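Home | News | Labs | Events | Jobs | Contact

Kurent starts gathering tabletop examples for Pania

2025-09-19

The Kurent lab in Evholm has begun recording examples for Pania, its learning system for everyday table work, and the first numbers are in: 282 finished demonstrations, all of them done by people guiding the grippers by hand through each task!

Setup took most of August. The team wanted a plain surface, a few ordinary things from the grocery store, and cameras down at the grippers, so that Pania learns from the same close view it will have when it works alone. Two operators share the job, swapping over after every 8 recordings (it's tiring on the wrists, and a tired operator makes sloppy examples).
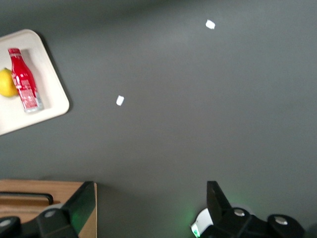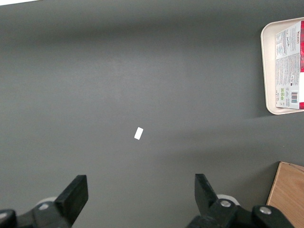
Gripper views from the Evholm table, both with a cream tray and a wooden box near the fingers.

What makes this round exciting is how much variety the group is putting in. Objects get moved and turned between recordings, and the operators are encouraged to come at them from different sides. Fumbles stay in the collection too, as long as the operator recovers and finishes the task. An earlier set, recorded last year with every item in a fixed spot, taught the system to reach for the spot and ignore the item, and the lab is very keen to get past that.

Each recording is watched once at full speed before it is accepted. Labels are short and written in plain words, the way you would ask someone across the kitchen to hand you something.

The next batch will be recorded at the partner workshop in Nyitrai, where the lighting is different and the tables are higher. Training on the combined set starts once those files have been checked. Kurent plans to show Pania working on its own at the next open evening in Evholm, and visitors will be able to try guiding the grippers themselves. Sign-up opens on the events page.

This site uses cookies to remember your settings. Accept all | Manage choices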